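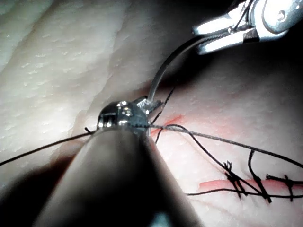 DROLTIRBRIDGE, April — A suturing practice bench has opened to trainees at the Clilten skills centre, where they can work on synthetic skin pads outside normal teaching hours.

The pads are pale, with a straight red incision line to be closed using black thread and a curved needle. Beginners start with interrupted stitches, each one tied and cut on its own, before moving on to longer closures.

"The knots take people longest," said Rosalind Villanueva, who runs the sessions. "They pull too hard and the edges pucker, or they leave the tails so short that the knot slips."

The centre has bought 372 pads for the first year. Each trainee will be given four to begin with and can ask for more at the front desk. Used pads are kept until a tutor has looked over the stitching.

Calum Tennant, a second-year trainee, said he had booked three evenings already — mostly to work on keeping his spacing even.

The bench is open until 7 pm. Places can be booked through the centre's office.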